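Dralmont Walking Club: things people ask me

Do I have to be fit?
Nope! We go 6 miles at a chatting pace, and you can peel off whenever you like.

Where do we meet?
By the Pernidar bakery, at eight. I'm usually the one still finishing a roll.

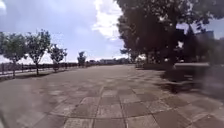 Big square slabs and a row of young trees.

What does it cost?
It's $22 a year – that covers the tea and the April trip to Ivport. Kids are free.

Can I bring my dog?
Yes please, on a leash.

What shoes should I wear?
Anything you've already broken in. I wore new boots once and limped for a week. 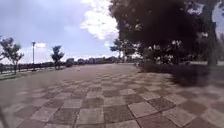 Lemlem Demissie adds that two pairs of thin socks beat one thick pair, and she's done 700 miles with us without a blister.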